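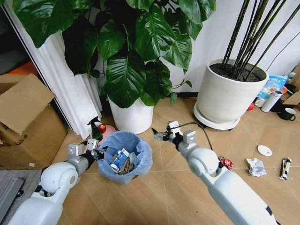 Reply from Worulbridge front desk: the visitors asked us to pass on that they'd happily have stood there all afternoon, but the right arm kept stopping for a long while before it went for the next piece of litter, and could somebody please look at it before the second group at 2:30?

Thank you so much for passing that along, and for being so patient with us on a busy open day! I went through the log over lunch (with a sandwich in one hand, I'm afraid) and I think I've found it. The tidy-up demo was still on the wait setting we used at Stirkirlow, where the room was much bigger and we wanted everybody at the back to keep up. It pauses 660 milliseconds at each check, and the right arm does a lot of checks when there are wrappers and crumpled paper on the floor near it - so the pauses pile up.

I've set it to 115 for the right arm and left the left arm alone, as it had no complaints against it. Then I ran the tidy-up 28 times with the doors closed. One run stopped with a grip warning, code 258, and cleared on a restart. The others went through without a long wait.

If the warning comes back during the 2:30 group, please press pause on the tablet, count to five and press resume - and do keep folks behind the tape while you're at it. I'm leaving this ticket open until the last group has gone home.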